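Clenemura Hanging System: Set-up Guide
Section 4. Hanging a work of several panels

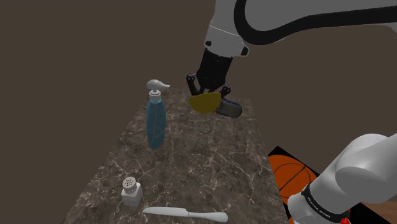 Before you begin this section, the wall rail must be already fixed and leveled as explained in Section 3. The steps are written for a triptych, but they serve equally for a work of two panels or for a larger series. Two persons are needed from step 6 until the end.

What you need

The Clenemura rail with its end caps
Two cords and two hooks for each panel
Tape measure, pencil and a spirit level
Low-tack paper tape
Clean cotton gloves
The small hex key from the bag marked Mota

Note: The bag marked Didon contains the security hooks. These are treated in Section 6 and you should not open it now.

4.1 Finding the center line

1. Measure the full width of the wall and mark the middle with a small piece of paper tape. Do not write with pencil directly on a painted wall.

2. Decide the height of the center of the work. In our own rooms we use 153 cm from the floor, but a tall painting often looks better a little lower. If other works hang already on the same wall, follow their center line.

3. Put a second piece of tape at this height. The point where the two measurements meet is the center of the middle panel.

Note: When there is a door or a heating unit on one side, the middle of the wall is not always the best place. Stand at the entrance of the room and look from there before you decide. Simão Morais, who tested this guide with us at the Flallham gallery, moves his tape three or four times before he is satisfied.

4.2 Calculating the positions

4. Measure each panel separately, even if the artist has given you the sizes. Canvas stretched by hand can differ by a few millimeters from one panel to the next.

5. Add the widths of all panels and the gaps between them. For example, three panels of 81 cm with two gaps of 5 cm make a total of 253 cm. Half of this total, measured to the left from the center line, gives you the outer edge of the left panel. Mark it with tape, and then mark the beginning and the end of every panel.

Caution: Ask the artist or the lender for the correct gap. Some painters continue a line from one panel into the next, and a gap that is too wide will break it. Do not guess it from a photograph in a catalog.

4.3 Placing the cords

6. Slide two cords into the rail for each panel. Each cord should hang at one quarter of the panel's width, counted from its side. One person stays on the ladder and the other person reads the measurements aloud.

7. Put one hook on each cord and close it with the hex key until you feel resistance. Do not force it. You will need to move it again in step 11.

8. Pull every cord down firmly with your hand. If it slides in the rail, remove it and insert it again with the flat side toward the wall.

Caution: One pair of cords carries no more than 27 kg. If a panel is heavier, use a third cord in the middle. Never hang two panels on the same cord.

4.4 Hanging the panels

9. Put on the gloves. Begin always with the middle panel. Lift it from the lower corners and not from the top bar, and set it on both hooks at the same time.

10. Hang the left panel, then the right one. Keep a hand on each panel until it is quiet on the wall.

11. Put the spirit level on the top edge of the middle panel and correct the hooks. Then compare the side panels with the middle one. Trust the top edges first — the lower edges may not agree completely if the stretchers are old.

12. Check the gaps at the top and at the bottom. If they are different, one of the cords is not vertical.

13. Remove the paper tape slowly, pulling it along the wall and not away from it.

4.5 After hanging

New cords become slightly longer during the first 2 days. Check the level again after this time and write the result in the hanging record at the back of the guide. After that, one check each month is enough.

Put on the lights only when all panels are in their final position. The adjustment of the spotlights is in Section 5.

For questions about wall types that are not in the table of Section 3, please write to Gorazd Živković at Clenemura and include the order number of your rail.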